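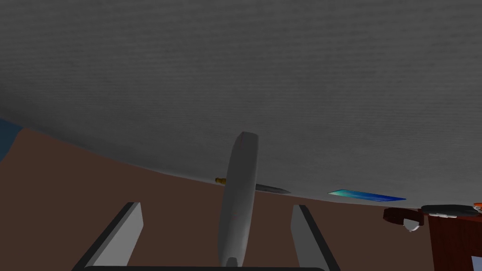

Wrist camera and gripper trials, October, simulator bench

Picking up where Karla left off. She had the two-arm model loading in the new build and the room scene in place, so today was for the comparison we keep putting off: standard flat fingers against the rubber-tipped set, and wrist cameras against the overhead view. All of this is in simulation. Nothing was run on the real arms.

Setup

Same scene for every run. Two arms, parallel-jaw grippers on both, one camera at each wrist looking out between the fingers, plus a fixed one that takes in the torso and both arms. Controller is the Sitside one at default gains. I had the Trisinance controller ready as the second candidate but only got to it late in the afternoon (see below).

Object list is Dayana's: the cloth, the pen, the thin blue item, the small gray and white pieces, and the big rounded gray one that doesn't fit between any fingers we own. She wants it left in. Her argument is that a policy has to see things it can't grasp from the top, and I agree, but it makes the wrist view hard to read. Get within a hand's width of it and it fills most of the picture. What's left is a strip of brown along the bottom with everything small squeezed into it.

Finger notes

Flat fingers first. The flat plates show up well in the wrist view, light gray face with a dark edge, and I can judge the opening by eye without the overlay. The rubber-tipped set is darker and blends with the palm bar when the jaws are closed. Small point, but Abundio does most of the teleop and he asked for the light ones on those grounds before I had said anything.

Pad friction was set the same for both. Later I noticed the rubber set was still using a collision mesh from the Bermúdez hand, which is thicker than what we draw on screen. So the rubber numbers from before lunch are no good. I left them in the log with a note next to them. Reran after fixing the mesh.

Attempts per finger set: 40, after the fix. Flat fingers dropped 11, rubber dropped 9. I would not call that a difference. Most of the drops in both sets were on the pen, approached with the jaws across the barrel while it was up against something bigger. One finger lands on the bigger thing and the other never gets under the pen.

Cloth

The cloth behaved better than I expected with either finger set. Pinch a fold, lift, and it stays in the jaws. The trouble is what comes up with it.

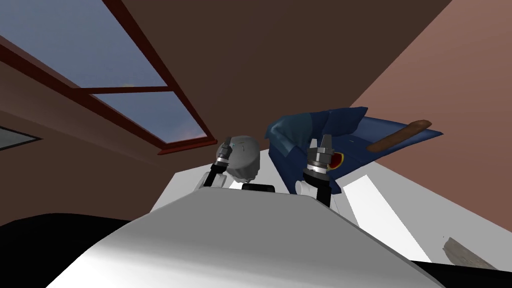
Anything lying on the fabric rides along until the angle gets steep enough for it to slide, and the controller has no idea there is extra load out on one side. At default gains the wrist sags a little and then hunts. I could see it in the joint plot well before I could see it in the fixed view. Lowering the integral term calmed it down but made the lift slow.

Both arms up at the same time is also where the frame rate goes. Cloth contact on one side and a rigid grasp on the other, and the step time nearly doubles. Macario thinks the cloth is being checked against the whole torso shell as well as the arm links. He will look at the contact filter. Until then, do two-arm lifts with logging on and the viewer off.

Trisinance controller

Short try only. It takes the same commands with a thin wrapper (in Karla's branch, not merged). Smoother on the approach, clearly so. It clips the gripper command to 90 percent of the full opening, and I haven't found where that is set. For small things it makes no difference. For the rounded gray object handled by its edge it might, and Dayana will ask, so someone needs to find the setting before we compare the two properly.

Cloth lifts under this one: no hunting, but I only did a handful and didn't load the fabric the same way each time. Don't quote this to Wenomero yet.

Cameras

Wrist view is what I would keep for the last part of an approach. The fixed view sees both grippers, but once an arm is raised its own link covers a lot of what hangs behind it. For telling whether the jaws have hold of a fold or just the top layer, it was no help to me.

Wrist view has the opposite problem. Near a large surface there is nothing to judge distance by. The gray has a fine ribbed texture, and that is the only cue when you are close. Abundio drove into it more than once with the jaws open and didn't know until the force trace jumped. I tried a wider lens setting on one wrist. More brown in the view, more of the neighbors, but the fingers look splayed and he disliked it right away. Put it back.

Araceli suggested tilting the wrist camera down a few degrees and leaving the lens alone. It would cost us some of the upper part of the view, where we mostly see the big object anyway. Worth doing. It is one line in the model file.
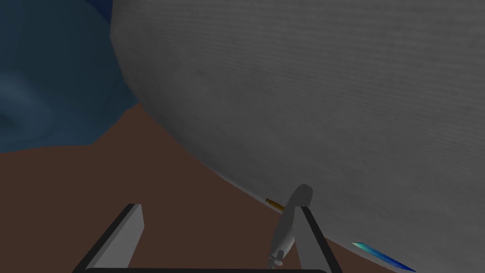

To do

Macario: contact filter for cloth against torso. Check step time with both arms raised, before and after.

Karla: merge the wrapper, find the opening limit in the Trisinance config.

Me: rerun the pen alone, both finger sets, approaching along the barrel as well as across it. Delete the old Bermúdez mesh from the asset folder so it can't get picked up again.

Abundio: repeat the close approaches with the camera tilted. Araceli has the change on her machine and will push it.

Dayana: decide if the blue item stays flat on the surface or gets propped. Flat, it is too thin for either finger set to get under, and I stopped counting it as an attempt.

Logs are in the shared folder under the October runs. The morning rubber-tip ones are the bad ones.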